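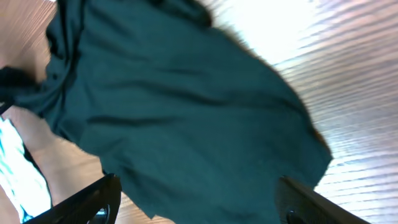
Reviews > Home and Laundry > Steamers

Latest Kitchen Laundry Garden Archive

February, by the Saturday desk

Bremix hand steamer: two months of shirts

I bought the Bremix because I dislike my ironing board, which is heavy and makes a terrible noise when I open it. I wear a shirt four days in the week, mostly cotton, and I wanted something quicker for the mornings.

The steamer heats in 40 seconds. I measured it several times with my telephone and it was always the same, so the box tells the truth. The tank is small. For me one filling is enough for 2 shirts, or one shirt and a pair of linen trousers, and after this it begins to spit. Keep it upright and it spits less.

On thin cotton and viscose the result is very good. On thick cotton it is only acceptable. The collar and the strip with the buttons stay a little soft, and if you need a sharp crease in the sleeve you must still take out the iron. I tried also my Hajji, a cheap steamer from Flotumport which I had before. It was lighter in the hand, but it left drops on the cloth and the cable was too short for my bedroom.

The cable of the Bremix is long enough to reach the wardrobe door, where I hang everything. The glove in the box is thin and I stopped to use it after one week. I take an oven glove.

Our water is hard, so I fill it with filtered water. The booklet asks to clean it with vinegar every 90 days. I have not yet done this and I will add a note when I do.

Plelleleo sells a similar model with a bigger tank, but it is too heavy for my wrist. For daily shirts I keep the Bremix. For wedding clothes I keep the iron.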